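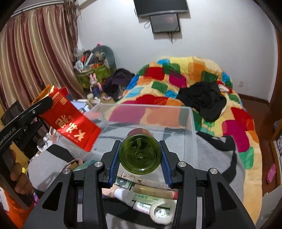
Figure 7.1 Tubes, small packages and a green bottle with a clear storage bin.

Chapter 7
The Chaplain and the Home Congregation

Learning outcomes

After studying this chapter, you should be able to:
describe the two lines of accountability under which most chaplains work;
set out the usual contents of a letter of endorsement;
explain how a home congregation may support a chaplain whose daily work takes place elsewhere;
identify the points at which the duties owed to an employer and to a religious body may conflict.

Key terms: endorsement, sending body, host institution, dual accountability, pastoral supervision, letter of understanding

7.1 Introduction

Chapter 6 dealt with ministers who serve a single congregation and are answerable to it. A chaplain is in a different position. The chaplain is appointed by a hospital, a prison, a college or a port, and is normally paid by that body, but holds religious standing from somewhere else. The institution decides hours of work, access to buildings and the handling of personal records. The religious body decides who may preach, who may lead rites, and in what name. Neither can fully direct the work without the other.

This arrangement is known as dual accountability. It is older than the term. In most traditions, people have been sent to the sick and to prisoners by a community that could not oversee them from day to day, and that community has had to decide how much trust to extend and what reports to ask for in return.

The questions are practical ones. If a patient complains about a chaplain's conduct at the bedside, who hears the complaint first? If the sending body withdraws its endorsement, does the employment end? May a chaplain conduct a funeral for a former patient in the home congregation, and if so, is that done in working time? A good letter of understanding answers each of these before it arises. Many letters in use do not.

7.2 Opening case: the Birnura hospital post

Jaruwan Sukprasert was a lay leader in the Wannasri congregation for several years before she applied to be a chaplain at the hospital in Birnura. The hospital required endorsement from a recognised religious body. Wannasri had never endorsed a chaplain and had no procedure for doing so. Its members met after the Sunday service, and 38 of the 44 present voted to support the application. The remaining members did not oppose Ms Sukprasert, but asked what the congregation was promising.

The letter sent to the hospital was a single page. It confirmed her good standing and her training, and stated that the congregation would "continue to hold her in its care". It did not say who would supervise her, how often she would report, or how long the endorsement would last.

The difficulty came in July of her second year. The hospital altered its rota so that chaplains worked three Sundays in four. Ms Sukprasert could no longer attend worship regularly, and under Wannasri's own rules a leader who was absent for a full quarter ceased to be in good standing. The hospital, for its part, regarded the rota as a matter for the employer alone. Kulap Rattanakul, who chaired the congregation at the time, wrote to the hospital to ask for a meeting, and a revised letter was agreed on May 13, 2024. It treats chaplaincy duty on a Sunday as equivalent to attendance, names a supervisor outside both bodies, and provides for review every two years.

The revised letter is reproduced in full at the end of the chapter. Students should read the case again after completing section 7.5, where the powers of the sending body are considered in more detail.

7.3 What endorsement means

Endorsement is a statement by a religious body that a named person is fit to represent it in a stated setting. It differs from ordination, which is usually held for life, and from membership, which carries no public office. An endorsement is given for a particular purpose. It may be limited by time or by place, and it may be withdrawn.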